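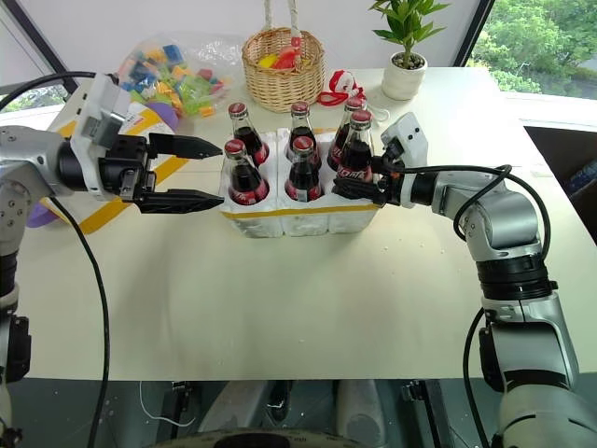 How Does a Robot Decide What to Do Next?

Young Learners' Pages, Brollis Science Center

A robot arm has joints, motors and fingers, but none of these parts can make a choice. Choices come from software, the set of written instructions that runs on the robot's computer. At the Brollis Science Center, the software for our two-armed robot is named Veres. It has three main jobs: seeing, planning and moving.

Seeing

A camera sends the computer a picture made of tiny colored dots called pixels. To a computer, each pixel is only a set of numbers. Veres must work out which pixels belong to a bottle, which belong to the carrier and which belong to a plant standing farther back. Engineers call this perception.

Clear glass is difficult to recognize, as light passes through it and bends. A red cap or a red label is easier to find. Veres learned to recognize bottles by studying 1,222 practice pictures in which people had drawn an outline around every bottle.

Six bottles of cola in one carrier present another puzzle. They look almost the same, so the software gives each one its own place: front left, front middle, front right, and the same again for the back row.

Planning

Next, Veres chooses a path for each arm. A straight line is short, but it may pass through another bottle. The planner tests many paths inside the computer before any motor turns. It throws away every path that would cause a bump.

Two arms must also share one table. While one gripper holds a bottle at the right side of the carrier, the other may wait at the left with its fingers open. The planner keeps a record of where both arms are so that they do not reach for the same space.

Moving

The last job is called control. Many times each second, the software compares where the arm is with where it should be, and corrects the difference. You do the same thing when you carry a full cup of water across a room.

Try It Yourself

Ask a partner to close their eyes. Using spoken instructions only, guide their hand to a plastic cup on a table. Count your instructions. Imani Nyanda, who leads our school programs, needed 17 on her first attempt and 11 on her second.

Words to Know

Perception: working out what is in a picture.
Planner: the part of the software that chooses a path.
Gripper: the robot's hand.

Page reviewed 2024-07-04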